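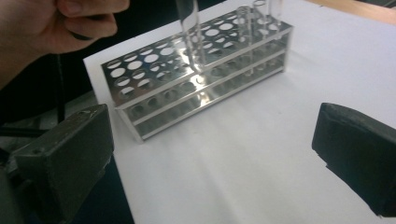 I get the same handful of emails about test tube racks every term, mostly from people kitting out a home bench or a club cupboard, so I've put my answers in one place. I run the equipment shelf for the Gurnley science club and I've owned more racks than I'd like to admit.

## Metal, wood or plastic?

I like stainless steel and I'm not going to pretend otherwise! It wipes clean, it doesn't go blotchy when somebody drips dye on it, and it's heavy enough to stay put. Plastic is fine (and much cheaper), and we still have two Drulard plastic ones that come out for the younger group. I've gone off wood because ours stained so badly.

## Why are the holes different sizes?

So you can stand wide tubes and narrow ones in the same rack. I didn't have a mixed rack for ages and kept a separate stand for the big tubes, which took up half the shelf. The one thing to watch is a narrow tube in a wide hole - it'll stand, but it leans, and then it clinks against its neighbour every time you nudge the bench.

## Do I need three tiers?

Need, no. I do find that tall tubes sit much straighter when they're held at more than one height. If all you've got is short little tubes, check they don't drop so far down that you can't get hold of the rim.

## How many holes should I go for?

Our biggest has 36 and we've never filled it. For one person at a kitchen table 10 is loads.

## What do you put underneath?

White paper, taped at the corners. Colours show up nicely against it, drips are easy to spot, and at the end you just roll the lot up and bin it. Lining paper from the decorating aisle does the job.

## How do I keep a shiny one shiny?

Warm water, washing-up liquid, soft cloth, then dry it straight away. Do the insides of the holes as well (a bottle brush gets in there). Please don't use a scouring pad, I did that to a lovely Humphreys rack and it's been cloudy ever since.

## Can I leave wet tubes in it to dry?

You can, but they'll dry quicker upside down on pegs. I let mine drain on a tea towel first and put them back in the rack once they're dry.

## Will you sell me one of yours?

Sorry, no! Try the Rendden swap table in August, there are usually a few going.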